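The Reading on Dasadside

Retno Liew had forty dollars in her coat and a bus that left at 5:40. She had not eaten. She was going to do this quick or not at all.

The place was over a tire shop. Narrow stairs, a smell of cloves, a hand-lettered card on the door: SUMAMPOUW. PALMS, CARDS, DATES. KNOCK LOUD.

She knocked loud.

"It's open. It's been open."

One room. A radiator ticking. An old man in a cardigan with a deck of cards already out, squared up by his elbow like he'd been waiting on her. Which, fine. Probably he sat like that all day.

"You're Sumampouw?"

"My wife was Sumampouw. I'm Ramon. She read, I did the books. Now I read." He pushed the other chair out with his foot. "Sit. You're in a hurry."

"Did you see that in the cards?"

"You still have your bag on."

She took the bag off. Kept the strap in her fist.

"Birthday," he said.

"30th December."

He wrote it down on the back of an envelope. Wrote slow. She looked at the clock over the sink, it said ten to five, and then she looked at it again and it still said ten to five.

"Is that thing right?"

"It's right twice a day. Hour?"

"What hour?"

"Hour you were born. Morning, night."

"Night. Late. My mother said there was a storm but my mother says there was a storm for everything."

He wrote storm. She saw him write it.

The thing was her aunt. The aunt swore by this place, had sworn by it for 17 years, wouldn't buy a fridge without coming up those stairs. And the aunt had called in September and said go before the new year, go before you sign anything, promise me. And Retno had said sure, sure, and then not gone, and not gone, and now the papers for the house were in her bag and she was supposed to sign them tomorow morning in a town three hours off. So. Forty dollars. Quick.

"Cut," said Ramon.

She cut. He put the halves back together the way they'd been.

"You didn't switch them."

"No."

"Aren't you supposed to switch them?"

"Some people switch them." He laid out the first card. Face down. Then another next to it. "Gesum, off."

She hadn't seen the cat. It was gray and very big and it was lying along the windowsill with one paw on the table, on the edge of the cloth, sort of pinning it. It took the paw back. It didn't take the rest of itself anywhere.

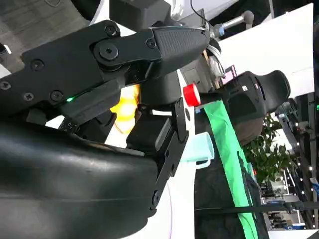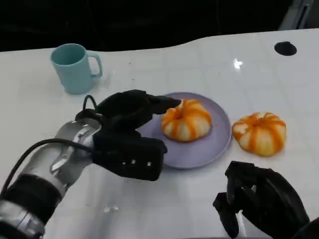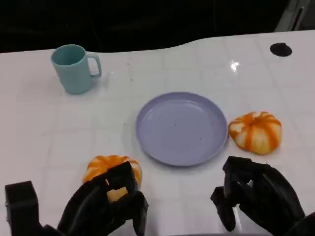
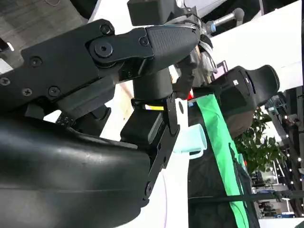
Tabletop with a mug, a plate and two striped pumpkins in the second and third pictures; black gripper close up in the first and last.

"You want to ask or you want me to just talk?" Ramon said. "My wife just talked. People liked it. I'm not so good at it."

"Ask. I'll ask. Should I buy the house."

"What house?"

"You don't know?"

"How would I know about a house?"

She laughed, it came out like a cough. Told him. Two bedrooms, a porch, a furnace that was older than she was. Down by the river where the road floods. Her grandmother's house once, then a stranger's, then another stranger's, now for sale and cheap, cheap enough to worry you. She'd driven past it and sat in the car with the engine going. Somebody had painted the door green. It used to be blue. She'd been so mad about the door.

"Why mad?"

"I don't know. It's a door."

He turned over the first card. A man walking off with a bundle on his back. She didn't know the cards, didn't know if that was good.

"Is that good?"

"It's a man with a bundle."

"What does it mean, though."

"Depends what's in the bundle." He turned the second one. A river. Just a river and a bit of bank, and a moon over it with a face, not a nice face, a face like it had been woken up. Retno felt the back of her neck go. Stupid. There must be a river in every deck. It was a deck, it had to have things in it.

"It floods," she said.

"You told me."

"So that's no. That's a no, right?"

He didn't say anything. He was looking at the envelope, at the date, moving his lips. Working something out, or pretending to. Down below somebody dropped a wrench and swore, and the radiator went tick tick tick, and she thought about the bus. Next one wasn't till nine.

"My wife," Ramon said, "would say Saturn. She'd say, late December people, Saturn sits on them, they carry things. She'd tell you you've been carrying this house since you were a kid. And you'd cry, and you'd feel better, and you'd go down the stairs."

"And you?"

"I don't see Saturn. I look and I see the cards. I never got the rest of it." He rubbed his eye under the glasses. "She tried to teach me. The last winter. Every night, she'd lay them out on the blanket. What do you see, Ramon. I'd say, a man with a bundle. She'd get so angry."

"I'm sorry."

"She threw the deck at me once. We found one of them in the soup."

Retno let go of the strap. She hadn't known she was still holding it, her fingers had gone stiff.

"So why do you do it?"

"People come up the stairs." He shrugged. "They come up, they knock. Your aunt, she comes up. With the hat. I'm supposed to tell her go home?"

"I didn't say who my aunt was."

"You have her chin."

The cat put the paw back. Right on the cloth, right by the third card, the one he hadn't dealt yet, where the third card would go. Ramon held the card over the spot and waited. The cat looked at the wall. He waited some more. Then he put the card down in front of Retno instead, face down, on her side.

"You turn it."

"Am I allowed?"

"It's your forty dollars."

She put a finger on it. The back was worn soft, brown at the corners, and one edge was wavy like paper that's been wet. The soup, she thought. It was going to be the soup one. She wanted it to be. She had a clear feeling then, the only one she had that whole day, that the door would be blue, that she'd go to the hardware store on the main street with the bell on it and stand there with the little paper squares and get it wrong and have to go back.

She took her finger off.

"What time is it?" she said. "Really."

He pulled up his sleeve. "Twenty-five after."

"I've got a bus."

"So go."

She got up, got the bag on, got the money out, two twenties, flat on the cloth. He pushed one back. She pushed it at him again. He put the sugar bowl on top of both of them and that was that.

At the door she turned round. He had picked up the third card himself by then and was holding it close to his face, tilting it at the window for the light.

"What is it?" she said.

"You want to know?"

Down in the street a bus was pulling its brakes, might be hers, might be the crosstown.

"No," she said. "Yes. No. Tell my aunt."

She went down the stairs two at a time with her hand on the wall. Cloves, then rubber, then cold. Dasadside was all lit up, the tire shop sign, the laundromat, people with bags. She ran. The driver saw her and shut the doors and then opened them again, and she got on, and there was a seat at the back next to the heater with somebodys newspaper on it.

She sat on the newspaper. Past the bridge she remembered it would have the horoscopes in it, and she thought about getting up to look, but the heater was going and she had her feet up on the bag, on the papers, and it was a long way yet.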